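# How Do You Test a Robot's Fingers?

Pick up a pencil. You probably did it without thinking. Your fingers opened to the right size, closed, and squeezed just enough to keep the pencil from slipping.

A robot has to learn every part of that. Most robots don't have five fingers, either. Many have 2, and the part that holds them is called a gripper.

Engineers like Na-rae Won compare grippers to find out which ones are good at which jobs. She starts with the fingers alone. A person holds the gripper by its handle and works it by hand, so no robot arm is needed yet. If the fingers can't do a job with a person moving them, a robot arm won't fix that.

## The chopstick job

Chopsticks are a hard thing for a gripper to hold. They are thin and smooth, and they roll. If the two fingers don't meet evenly, the stick tips over or twists.

In this job, chopsticks are handled one at a time over a mesh cup. The gripper has to hold the stick by its sides and keep it upright.
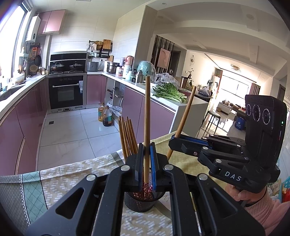 **Why do gripper fingers have soft or bumpy pads?**

Pads help the fingers hold on. Hard, smooth metal touches a round stick along a very thin line, so the stick can slide. A soft pad squashes a little and touches more of the stick. Bumps add extra grip, the same way the bottom of a sneaker does.

## What gets compared

Na-rae's team gave each of its gripper designs a name, so nobody mixes up the notes. The Gririx has short fingers and a strong squeeze. The Prullus has longer fingers that bend a bit. The Ukar opens the widest, but it is slow to close.

Every design gets the same jobs, in the same room, with the same objects. That makes it a fair test. If one gripper got thick sticks and another got thin ones, you couldn't tell whether the gripper or the stick made the difference.

For each try, the team writes down:

- Did the fingers close on the object?
- Did it slip?
- Did it end up where it was supposed to go?
- How long did it take?

One try doesn't tell you much. Anyone can get lucky once. The Gririx did 1000 tries with chopsticks. The Prullus did 3000, with two kinds of pads. The Ukar stopped at 1211 in December, when one of its pads wore through – that was useful to know too.

## Big things and little things

A gripper that is good with thin sticks may be bad with wide ones. A cup is many times wider than a chopstick. The fingers have to open far enough to go around it without knocking it over, and then close gently enough that they don't bend the mesh.

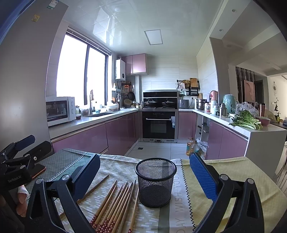
*Two fingers, one on each side of a mesh cup, with chopsticks on the tablecloth.*

After the hand-held tests, the best fingers go onto a robot arm. The arm is run by a controller, a small computer that tells each joint when to move and how far. The team's controller is called Renaud. It gets the same chopstick job, with the same questions to answer after each try.

## Try it yourself

You need two craft sticks, some tape, a cup, and a few unsharpened pencils.

1. Tape the craft sticks together at one end, with a folded piece of paper between them so they spring open.
2. Use your gripper to put each pencil in the cup. Write down how many you drop.
3. Wrap a rubber band around each tip and do it again.

Change only one thing each time. You could try foam next, or a piece of old sponge.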